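Chapter 3
Looking After Memory Cards and Files
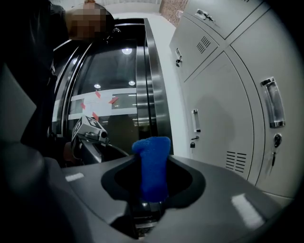 Figure 3.1 A blue foam-covered pad in a dark grey plastic housing.

By the end of this chapter you should be able to choose a memory card that suits your camera, format it properly, copy your pictures to a computer and set up a simple backup.

A photograph that exists in only one place is easy to lose. Cards fail, bags are left on trains, and folders get deleted by mistake at the end of a long day. Most of these losses can be avoided with a few habits that take very little time.

3.1 A lost morning

In February, Jussara Leite spent a morning photographing boats in the harbour at Purncombe. She came home with 500 pictures on one card. The battery in her camera was fine and the exposures were good. When she put the card in her computer, it asked whether she wanted to format the disk, and she clicked yes.

Formatting does not usually wipe the pictures straight away. It clears the list that tells the camera or computer where each file is stored. Until new files are written over the old ones, recovery software can often find them. Leite stopped using the card at once and got 200 of her pictures back. The rest were damaged - she had already copied some music files on to the card before she noticed what was missing.

Keep this case in mind as you read. We shall come back to it in section 3.4.

3.2 What is on the card

A memory card holds more than pictures. The camera makes its own folders, gives each file a number and may store small preview images as well. If you rename or move these files while they are still on the card, the camera may no longer be able to show them. Copy first, and do your sorting on the computer.

Two figures matter when you buy a card. Capacity tells you how much it will hold. Write speed tells you how quickly the camera can save to it, and you will notice this most when shooting bursts or video. The large speed printed on the front of a card is often the read speed, so check the small print too.

Key terms

Format: to prepare a card for use by setting up a fresh file list.
Buffer: the camera's own short-term memory, where pictures wait to be saved.
Backup: a second copy kept on a separate device.

Before you go on

Find the format command in your own camera's menu, but do not use it yet. Write down which menu page it is on, then check whether every picture on your card has been copied somewhere else.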